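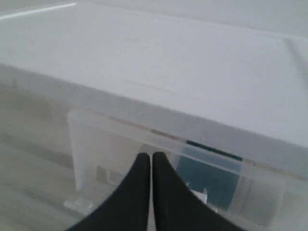
## 3. Collecting the demonstrations

### 3.1 Two ways of showing the task

Each task was shown to the arm in one of two ways. In hand guiding, the operator holds the wrist and moves the arm through the task while the joints are left slack apart from gravity compensation. In remote control, the operator sits at a second desk, holds a six-axis handle, and works from the camera views. Both methods write the same record: joint angles, gripper opening, and the views from the wrist camera and the fixed side camera.

The Ternlow handle used in the remote condition sends velocity commands, scaled down by a factor which the operator can change with a foot switch. We kept two scales, one for crossing free space and one for work near contact. Operators were told to change scale before the fingers came within a hand's width of the furniture. Many did so later than this, and we left those runs in the set.

### 3.2 Drawer tasks

The drawer tasks use a small plastic unit with three drawers, placed against the wall at the back of the table. Drawers were chosen for a plain reason: a demonstration of opening or closing one contains a long approach in free space followed by a short stretch of contact, and the two parts call for different handling. In the approach, small errors of position cost little. In contact, an error of a few millimetres can turn a push along the runners into a push across them, and the drawer binds.

The wrist camera looks along the gripper, so the fingertips stay at the same place in every view while the furniture moves behind them (Figure 4). Operators in the remote condition used this view to line up the fingers, and the side view to judge height.

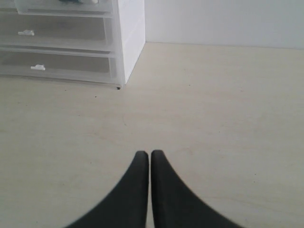
**Figure 4.** Wrist camera view, with the gripper fingers in the foreground and the drawer unit at upper left.

Clear and frosted plastic gave some trouble in both conditions. The edge of a drawer front and the edge of the tray behind it can be hard to tell apart in a single view, and glare shifts as the wrist turns. We tried a depth sensor early in the work and dropped it, as the readings on the drawer fronts were too broken to use. No markers were added to the unit. An earlier study by our group at Plokthorpe had used printed tags on each drawer, and the policy trained there failed once the tags were taken off.

### 3.3 Contact and force

For the contact stretch we recorded an estimate of force at the fingertips, worked out from the motor currents. The estimate is coarse. It is good enough to mark the moment of first touch and to separate a steady push from a stall, but not to compare one operator's touch with another's. 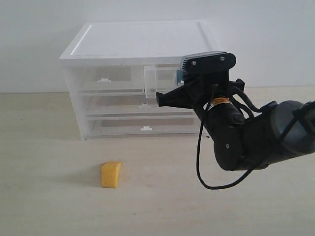 Hand-guided runs pose a further problem here, in that the operator's own grip on the wrist adds to the load and cannot be told apart from the reaction of the drawer. To get round this, each hand-guided path was played back once with the operator standing clear, and the force record was taken from the playback. Where the playback did not reach the same end state, the run was marked and set aside -- it was not repaired by hand.

### 3.4 Size of the set and cleaning

The full set holds 435 demonstrations. Of these, 78 were set aside after playback or after a check of the camera timing, which left 357 for training. Pauses at the start and end of each run were trimmed automatically. Pauses in the middle were kept, even where the operator was plainly making up their mind, for the policy has to cope with such stretches in any case.

Each run was then cut into segments with the Niskanen rule, which places a boundary wherever the fingertip speed falls below a threshold and the gripper opening or the force estimate changes soon after. We used one threshold for both conditions. Remote runs came out with more segments than hand-guided runs of the same task, mostly in the last part of the approach, where operators stopped to check the side view. Section 4 describes how these extra segments are merged before training.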